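# Foam pads vs. silicone on the hand grippers – Flenness build club

**padlock_otter**

OK so Friday was my first real session on the hand grippers and I am completely hooked! For anyone who missed kickoff: our club entry for the Zollulmont tabletop challenge is a policy trained on demos we record ourselves, walking around with a gripper in one hand, squeezing the trigger like a litter picker. We need 2000 demos by the end of November. I did 43 and my forearm hurts.

Question for the veterans: are we staying with foam on the pads? I loved it on the sponge and the wooden blocks, but the marbles were a nightmare.

**gearmouse**

Staying with foam, please. We went through this last season with the Abubakar kit. Silicone grabs everything, which feels great until you try to let go. We lost 11 demos in one evening to a bottle cap that wouldn't drop.

**tinplate88**

Disagree, sorry. Foam compresses a different amount every time you squeeze, and it wears. If the pads at the start of November aren't the pads at the end of November, the model is learning from two different hands. Silicone, dusted with a little chalk, and the cap thing goes away.

**gearmouse**

Chalk on a table we're recording on? No thanks.

**padlock_otter**

Could we just swap the foam on a schedule? Every 18 demos or something?

**tinplate88**

Every 18 is way too often, you'd spend the whole night with a glue stick. But yes to a schedule. I'd be happy with once a week, both fingers at the same time, written in the log.

**quietsprocket**

I'm with tinplate on the log and with gearmouse on the foam. The Flulladley team ran foam all last year and their release was the cleanest in the room. Also padlock_otter, on marbles: come in lower and slower than you think you need to. Tilt your wrist a bit so the pads meet under the widest part. Took me a whole evening to get it and then it was so much fun.

**padlock_otter**

Oh, that's great, I was pinching way too high. I'll try it!

My plan for next time is to start every demo with the fingers wide open over bare table, then go in for the object.

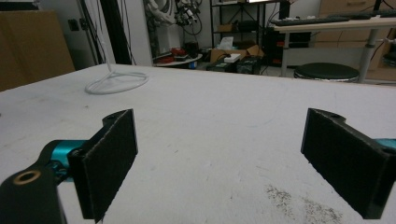
Then I'd hold still for a two-count before moving, so the start of each clip is easy to find when we trim. Does that mess anything up?

**quietsprocket**

Two-count is fine. Vary where you start from, though – if every clip begins over the same spot, the arm gets lost anywhere else.

**tinplate88**

And wipe the table between batches. Crumbs and grit get into foam and never leave (one more point for silicone, I'm just saying).

**gearmouse**

Noted and ignored :) I'll cut a fresh set of foam before Friday. Bring marbles.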